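The Blue Bundle

I was paid by the demonstration, and a demonstration was one thing picked up and put somewhere sensible. That was the whole of the job at Carolano. You held a gripper in your fist like a toy pistol, squeezed the trigger, and did housework badly for the benefit of a machine you'd never meet.

Toshio Takagi had worked out the method and he was terribly proud of it (he'd drawn it on the back of a gas bill for me before I'd even got my coat off). Other labs drove their robots about with joysticks. Toshio just sent people into ordinary houses with the hand part and left the robot at home. "It learns the wrist," he kept saying. "Everybody forgets the wrist!"

I'd never thought about mine before. By the end of my first week I dreamt about it.

The trouble was cloth. Cups were fine, boxes were fine, but cloth has no proper shape to aim for, and the model, which was called Erulura after a street Toshio had once lived in, went at a bedsheet like somebody trying to shake hands with soup. So we did cloth. We did 700 goes at cloth, and I can tell you that a pinched pillowcase looks like a pudding after a while.
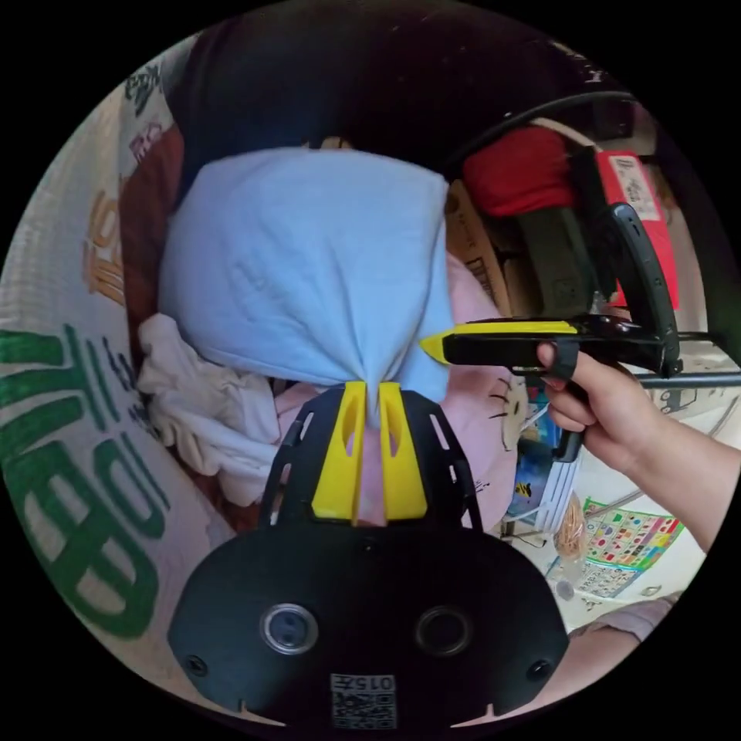

Nondby, April

Dear Mum,

You asked what I do all day and I'm afraid the answer is still tidying. I know, I know. You'd have paid good money to see it when I was fourteen.

We had two of us on the grippers, one each, and the rule is you don't talk with your hands. If I need the other person to hold something I have to say so out loud and then wait, so the recordings come out clean. It makes you very polite. "Would you mind the corner?" "Not at all." We sound like a pair of vicars.

Toshio rang in the evening with the result for batch 129, which was the first one where we'd done it his new way. You pinch, then you lift a bit, and then you stop dead and let the cloth hang for a breath before you carry on. I thought it was daft. I said so, too. But he reckons the stopping is where the machine gets a chance to look at what it's got, and when they tried it on the robot over at Katayama it folded a tea towel. Properly, Mum, corners and everything! Then it folded the next one into a sort of hat, but he'd stopped listening to that part.

He wants another 400 before he'll believe it, all of them bedding. I've started doing the little stop at home without meaning to. I pick up my jumper and just stand there with it – you'd think I'd had bad news.
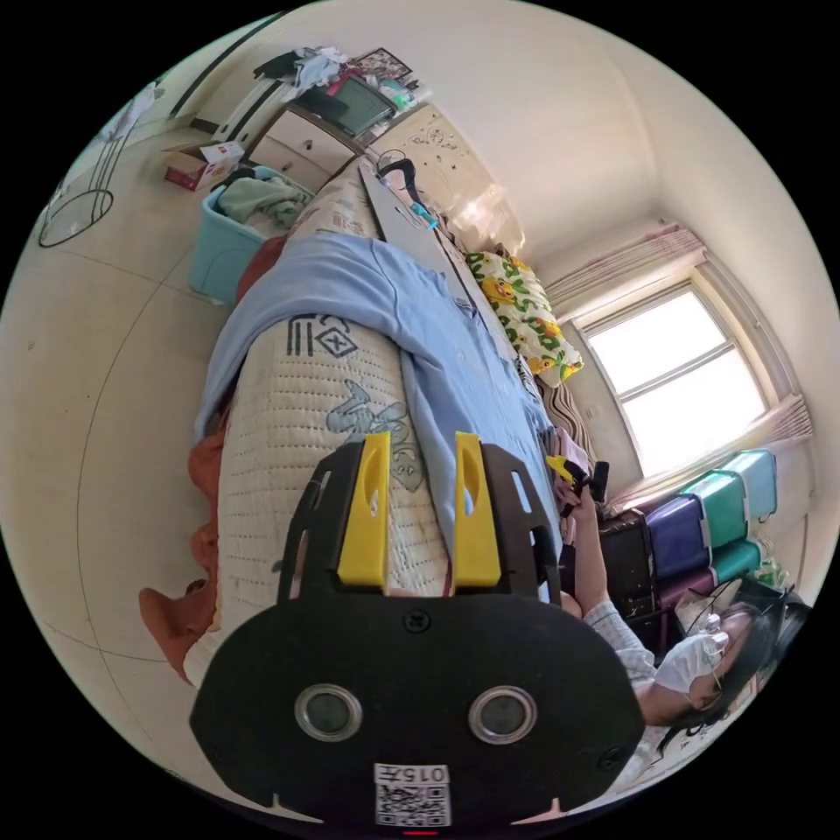 What Erulura kept

I got to meet it in the end, which hardly any of us did. Toshio walked me through to the back at Katayama and there was the arm, smaller than I'd pictured, with the same yellow fingers on the end of it that I'd been carrying about for weeks. It gave me a funny turn, seeing them on somebody else.

He put a pillowcase down and pressed go.

It pinched and lifted. It stopped for a breath. And then, just before it carried on, the wrist gave a tiny roll to the left and back again, as if it was easing a crick.

"We can't find where that comes from," said Toshio. "It's in nearly every run. It doesn't help, but it doesn't hurt."

I had my hands in my pockets. I broke that wrist falling off a garage roof when I was nine, and it's clicked ever since, and the only thing that settles it is a bit of a roll to the left.

"Shall you take it out?" I asked.

He watched it lay the pillowcase down and square up the edges.

"I suppose we ought to," he said, and put another one on the table.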